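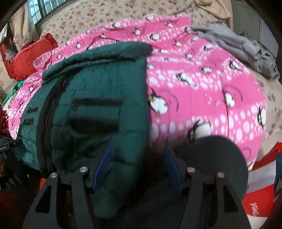

Home Contents Authors Download

3.2 Clothing left on beds

Outer garments were the items most often left on a bed. Of the 1,549 items logged, 289 were coats or jackets. Figure 4 shows a quilted jacket spread out over a printed fleece blanket, with a grey garment heaped near it. We coded the jacket as "laid out" and the grey garment as "crumpled". Blankets were coded as bedding. Lahlou and Ambrose each coded every bed, and Yazzie settled any differences.

Figure 4. Green jacket and grey garment on a pink penguin blanket.

Related sections
Chairs as clothes storage
Hooks and hallways in the Midik flats

Last updated: December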